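The Gray Bin by the Back Door

Every item that nobody knows what to do with at the Prurnham reuse workshop ends up in the same place: a gray bin on the long table, close to the back door. The woman who runs the sorting bench has been looking into bins like it for years, and when I visited on 5th November she was talking about them before I had my coat off.

"People think the good part is the shelves," she told me, waving at the rows of mended lamps and scrubbed saucepans behind her. "I love the shelves! But the bench is where I'd spend all day if they let me. You never get the same mix twice."

She asked that I leave her name out, saying the place belongs to everyone who turns up. The workshop opened in June in what used to be the Wouters paint store, and you can still find drips of cream and brick red on the concrete if you go looking. In that first month, 243 bags came through the door. By the time I visited the total in the log stood at 2466, and she keeps the log herself, in pencil, in a ledger with a cracked spine.

I wanted to know why she sorts from an open bin when a row of labeled ones would seem quicker. She laughed at that.

"We had the labeled ones. Thirteen of them, all the way down that wall. People would stand there with a plastic cup in one hand, reading every label, and then put it in the wrong one anyway. I was going through all 13 at night to fix it. So now it all gets tipped in a bin together and we sort it ourselves, a few things at a time. A few is the trick. If you heap it up you stop seeing what you've got."

A few things at a time can still be an odd collection. Drink cans get mixed in with garden tools, party cups with parts of toys, and she has found that the plastics are where newcomers slow down. Two cups that look like cousins can be quite different to the touch, one stiff and one with some give. She has people squeeze them gently and look for the mark on the base before they decide anything.

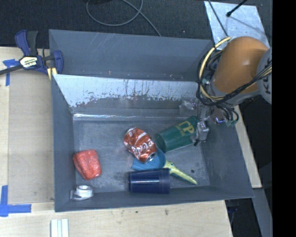 "Cans are easy, so I tell people to start with a can," she said. "Crushed is fine, dented is fine. You get one thing done and you feel like you know what you're doing, and then you're ready for the cups."

Printed cups have their own spot on the bench. Plenty come from company picnics and fun runs, and she enjoys them far more than I expected anyone could. Some go to the after-school club for paint water, and a big stack went to the Caneo community garden to start seedlings in. The gardeners poke holes in the bottoms and line them up on the windowsills of the shed, lettering and all.

Tools are her real weakness, though. Anything with a handle gets pulled out and set aside, even the cheap plastic kind, and she'll turn it over in her hands for a good minute.

"I can't help it. Somebody will want that for a sandbox, or a flower pot, or for scraping out the bottom of a feed bucket. A handle means it still has a job." She has sent 164 tools back out so far, most of them to families who came in for something else entirely.

As for the bins, they're nothing special. They came from a bakery supply firm called Fisirness that was clearing out its storeroom, and they were scuffed well before she got hold of them. What she likes is the slope of the walls.

"Things slide down to where you can reach them. And you can get your whole arm in without banging your elbow — try doing that with a trash barrel." She rinses them out with the hose on closing and leaves them upside down on the table overnight. The scratches don't bother her a bit.

We were interrupted twice, once by a man with a box of jar lids and once by a girl who wanted to know if the workshop took roller skates. (It does, and the girl was told to bring both of them.) Each time she came back to the bench and picked up her sentence exactly where she'd dropped it.

Her plan for the winter is a second table, a little lower, so that younger kids can sort alongside their parents. She already has the legs for it and is looking for a top. Light wood if possible, she said, so the small pieces show up, and long enough to hold two bins with some elbow room between them. If you have one in the garage, the back door is open until five.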